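17th April. Some notes about the netball at Forby, because several people asked me after the weekend and I can't type the same answer so many times. It will be a long thread, sorry.

1/ For those who don't follow us: Forby plays in the second division of the district league, and we have two matches left. Plandley are above us by one point. They have also two matches left, and the last one is against us, at their hall.

2/ On Saturday we beat Tromia 41–36. I was on the scoring bench, so I saw it from very close and I was not allowed to shout. This is the hardest part of scoring.

3/ The first quarter was poor. We threw the ball over the side line again and again, and Tromia's goal defence read every high pass before it was thrown. It was 12–7 for them at the first break and our bench was very quiet.

4/ Then our coach moved the wing attack to centre and put the tall girl from the under-18s in at goal shooter. She had never played a full quarter for the seniors before. She missed her first shot, took her own rebound, and scored. After this she looked like she was at home in her garden.

5/ Second quarter 13–8 to us. So 20–20 at half-time. I checked my sheet with the Tromia scorer and we had the same numbers, which does not happen every week!

6/ Somebody wrote under the club post that the third quarter was "decided by the umpires". I don't agree. There were two contact calls near the Tromia circle that could go the other way, yes. But there was also a very clear footwork by our centre that they did not see, and we scored from it. It was equal, in my opinion.

7/ Attendance was 200, counted at the door. For a second division match in April I find this very good. The last time Tromia came to us, it was raining the whole day and we had mostly parents.

8/ The raffle and the door money together made 558 pounds. It goes to the travel fund, so thank you to all who bought a strip of tickets, and also to the man who won the fruit basket and gave it back to be raffled again.

9/ Now the table, as people are confused by it. A win is five points in our league. If you lose by five goals or fewer, you still get one bonus point. So Tromia took a point home on Saturday, and it keeps them in the race with us. Only the first two go up.

10/ It means this: if we win our next match and Plandley win theirs, the last day is a real final, even if it is not called a final. If we win there, we go up for certain. If we lose by five or fewer, we must wait for the Tromia result on the phone. I don't want to wait on the phone.

11/ A question I got three times: can we appeal about the postponed match from the winter? No. The date for it has passed, and anyway we agreed to play it later and we lost it fairly. Please leave this subject now.

12/ Injuries. Our goal keeper has a swollen ankle and trains only with the ball, without running. The wing defence is back from her exams. Nobody else is missing, as far as I have been told.

13/ The new dresses from Eyvindsson will not come before June. I know that we were promised them for the spring. I have written to them and they answered politely, but the date is the same. So we finish the season in the old ones, and the bib with the broken velcro will be sewn this week.

14/ Something about the junior section, which gets too little attention. The under-14s have won their last four matches and they play the kind of netball I like to watch: short passes, everybody moving, no one standing with her hand in the air. They train on the same evening as the seniors, one hour earlier. Come and look if you are early.

15/ Also for the juniors: please bring your own bottle and your own towel with the name on it. The lost property box is full, and after the summer everything in it goes to the charity shop.

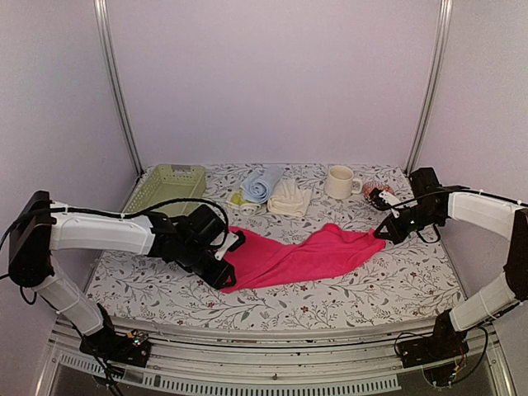

Bright pink towel on a leafy cloth.

16/ Bus to Plandley. There are 10 seats left. It costs the same as last time and it leaves from the sports hall car park, not from the station. Two people went to the station last time and they had to take a taxi. Write to me here or put your name on the list by the changing rooms.

17/ The Plandley hall has a hard floor and a low roof. When we played a cup match there, two long passes touched the beams and each time it was a free pass to them. I hope that we practise the low bounce pass this week. I have said it to the coach and she looked at me as if she had already thought of it.

18/ If you come to watch, the seats are on one side only and the drums are not allowed. Clapping is allowed. Plandley have a good tea bar, with a lemon cake that I recommend even to our players, after the match.

19/ Last thing. I am still looking for a second scorer for next season. You learn it in one evening and you get the best seat in the hall. You need a pencil, a good rubber and the ability to sit silent when our shooter misses from one metre.

20/ Correction to 5/: it was the first quarter sheet where we had the same numbers at once. At half-time the Tromia scorer had 19 for us and we had to look again. She found the missing goal herself. Thank you to her, she was very kind.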